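Search this site Search terms Go

4.2 Does visible storage save time?

The claim that people find things faster when those things hang in plain sight is repeated so often in the literature on small workshops that it has come to be treated as a finding. We doubt that it is one. Most of the papers that state it cite Texier, and Texier's study measured how long people took to fetch an item they had been shown a few minutes earlier. That is a test of short-term memory in an unfamiliar room. It tells us little about a person who has worked at the same bench for years and who could probably find the tape measure in the dark.

The Altcombe survey is sometimes offered as stronger evidence. It gathered 3535 replies from people who rent or share workspace, and a clear majority agreed that open wall storage "makes work quicker". But the question was put only to those who already had such storage, most of whom had paid for it and put it up themselves. Asking them whether it was worth the bother is a poor way to find out. Ateş makes the same complaint in his review, though he goes on to use the figure two pages later as if he had settled the matter.

We looked again at the diaries kept by members of the Nuseck shared workshop. Each member wrote down, at the end of a session, which items they had needed and whether any had been hard to find. The diaries are uneven. Several stop in August, and one member recorded only complaints about the heating. Even so, they let us compare two kinds of trouble that earlier work has lumped together: not knowing where a thing is kept, and knowing where it is kept but finding it gone. 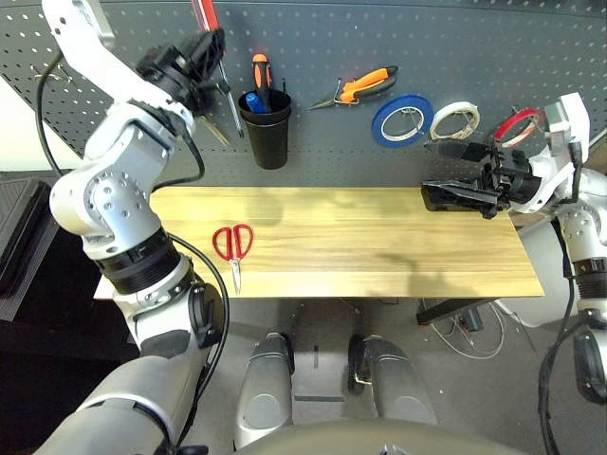 Figure 3. Scissors on a pegboard panel, with a light wooden board in front.

The second kind was by far the more common. Members knew the place and the place was bare, and they then had to walk about asking who had the missing item. A pegboard shows the gap at once, which may spare a few seconds of rummaging, but it does nothing to bring the item back. Drawers hide the gap and also, on the evidence of the diaries, seem to slow down borrowing in the first place. Whether that is a good or a bad thing depends on who is doing the borrowing.

Ejigu has argued that painted outlines around each tool solve the problem by shaming people into returning what they take. Her own data do not show this. At the Poto site the outlines went up in the same month that the number of members was capped at roughly 2000, and any drop in losses could as easily be put down to the cap. She mentions it in a footnote and moves on. We would want to see outlines tried on one wall and left off another before accepting the point.

None of this shows that visible storage is useless. It may well help newcomers, and it is cheap. Our quarrel is with the step from "people like it" to "it saves time", which we could not find properly tested in any of the work reviewed for this section. The Nuseck diaries cannot test it either, as they hold no timings at all. Section 5 describes the timed trial we ran in its place and the trouble we had in getting people to take part.

Page last updated: August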